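4.2 Scheduling under a limited energy budget

The mobile units used in the Skov deployment charge from a shared station that is itself fed by rooftop panels. On overcast days in November the station could not serve all three units at full rate, and the order in which they docked decided how much work was finished by evening. We therefore treated docking as a scheduling problem and solved it on the station controller, so that no unit had to know the state of the others.

Each unit reports its battery level, its current task and an estimate of the energy needed to finish that task. The controller sorts the requests by slack, meaning the energy left over once the task is done and the unit has driven back. A unit with negative slack is called in at once. Units with positive slack wait, and the controller asks them again after 164 seconds. This interval was chosen by hand during early trials at Grerkmont and was kept unchanged for all results reported in this section.

Energy estimates come from a lookup table indexed by task type. The table was filled from 864 logged household tasks, of which laundry handling and floor transport were the most frequent. Tasks that ended early through an operator stop were left out.
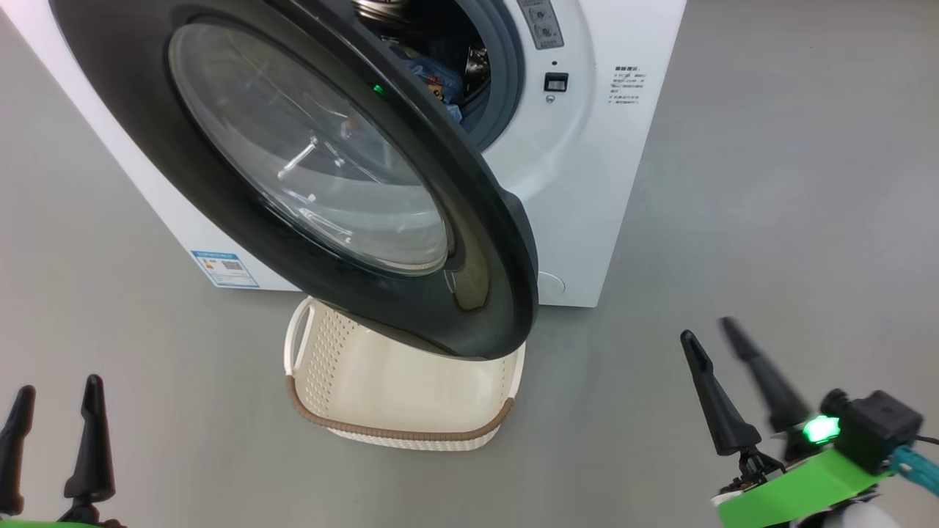

Riaan Matlala objected at the design review that a table of averages hides the bad cases, and that a unit stuck on a long task would be called in too late whatever the sorting rule. We agree with the first part. The table stores the mean only, and the spread for laundry handling was wide. To cover this we added a fixed reserve to every estimate before computing slack. The reserve costs some working time on sunny days, when it is not needed – a learned estimate would probably do better.

We compared the slack rule with two baselines. In the first, units dock in the order in which they ask. In the second, the unit with the lowest battery docks first. All three rules were run in simulation on the same request traces, using the panel output recorded at the Skov site. The simulated station was limited to 800 W in total, shared equally between occupied docks.

The first-come rule gave the most interrupted tasks. The lowest-battery rule did better but often called in a unit that was close to finishing, which then had to drive out again. The slack rule avoided most of these extra trips. When all units were idle or all were nearly empty, the three rules behaved almost the same, as one would expect.
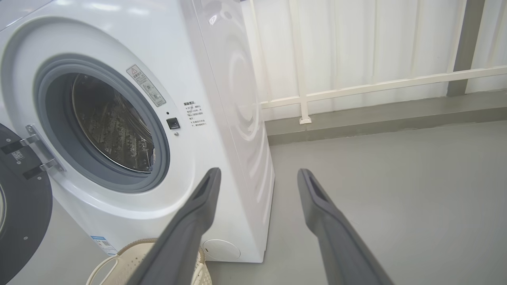

Figure 3. Front-loading washing machine with the door open.

One limit of the comparison should be noted. The simulator takes driving cost as proportional to distance and ignores the type of floor. Logs from the Cindero base platform show that carpet raises this cost noticeably, and units working in carpeted rooms will have less slack than the controller assumes. We did not correct for this, and the reserve described earlier absorbs only part of the error.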